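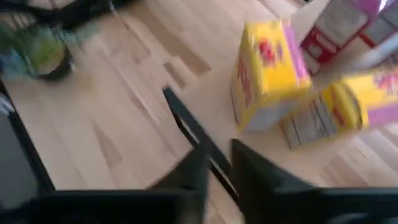
August
By Loretta Ridgeway

Wednesday. The Lelldale reading room opened at the usual hour. The morning was given to the parish registers received from Lanstead, which had been stored in a damp vestry and required airing before they could be shelved. Two volumes were set aside for the binder. The remainder were entered in the accession list, bringing the total for the Lanstead deposit to 386 items.

Zhenhua Qian continued the index of burials and reached the letter M. The surname Merow is spelled in at least four ways by the same clerk, and it was agreed that all entries would be filed under the modern form, with the original spelling kept in brackets. The same rule will apply to Bai, which the clerk wrote as Bay until a new minister corrected him in the margin.

A letter was received from a family in the north of the county asking for the grave of a miller. The plot could not be identified. The churchyard plan shows nearly 100 graves on the south side without names, and the sexton's book for those years has not been found. A reply was drafted and will be sent with a copy of the plan.

At 12 the room closed for lunch. The afternoon was quiet — one visitor, who wished to consult the tithe map and stayed until closing. He pointed out that the lane behind the old school is drawn on the wrong side of the stream. The error was checked against the later survey and noted on the catalog card.

The humidity reading in the strong room was higher than it should be, and the rear window has been closed until further notice. The request for new shelving was not answered today. Zhenhua will begin on the letter N tomorrow, and the Lanstead marriage registers are to be brought up from the lower store before the room opens.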